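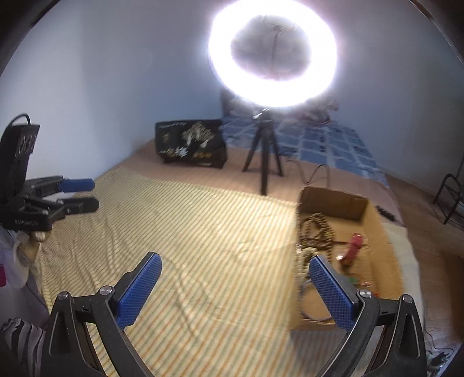
Ring light on its tripod, switched on, with a cable running off to the right.

4. Setting up the ring light on a soft surface

This section applies to the Jurell tabletop ring light when it is stood on a bed, a mattress or a padded bench. For use on a desk or floor, go to section 5.

4.1 Preparing the surface

1. Pull the bottom sheet tight and tuck it in.
2. Spread a striped or plain cotton cloth over the area to be lit. A pale cloth returns more light to the underside of the item.
3. Smooth the cloth outwards from the centre. Shallow creases are acceptable for general use but will show when the light is set low.
4. Move loose clothing and bedding away from the lamp.

Note: the tripod may stand on the sheet or on the cloth. Do not stand it with one foot on each, as the cloth can slip when it is pulled straight.

4.2 Placing the tripod

1. Open all three legs to the stop. A part-opened tripod will tip on a mattress.
2. Set one leg pointing towards the working area and the other two to the sides.
3. Press down lightly on the top of the tripod until the feet settle.
4. Check that the ring is upright when seen from the front. Correct any lean at the clamp below the ring – do not shorten a leg.
5. Tighten the clamp by hand. Do not use pliers.

CAUTION: Do not sit or kneel on the mattress while the light is standing on it. Lift the tripod off first.

4.3 Leading the cable

1. Lead the cable away from the side of the tripod, leaving it slack on the sheet.
2. Keep the cable out of the working area and clear of open cartons.
3. Connect the plug last.

WARNING: Never cover the ring, the plug or the adaptor with fabric. Keep bedding at least 32 cm from the lamp while it is switched on.

4.4 Switching on

1. Press the power button once. The ring comes on at the last level used.
2. Hold the button for 2 seconds to step through the 6 brightness levels.
3. Place the item to be lit in front of the tripod. Stand boxes with glossy or metallic print to one side and turn them slightly, or the ring will reflect in the lettering.

Note: at level 5 and above, avoid looking directly into the ring.

If the light flickers, see section 8.

2 comments
32 shares

Related guides
Jurell ring light: replacing the clamp knob
Pleltberg folding tripod: care and cleaning
Tessier cotton backdrops: washing and storage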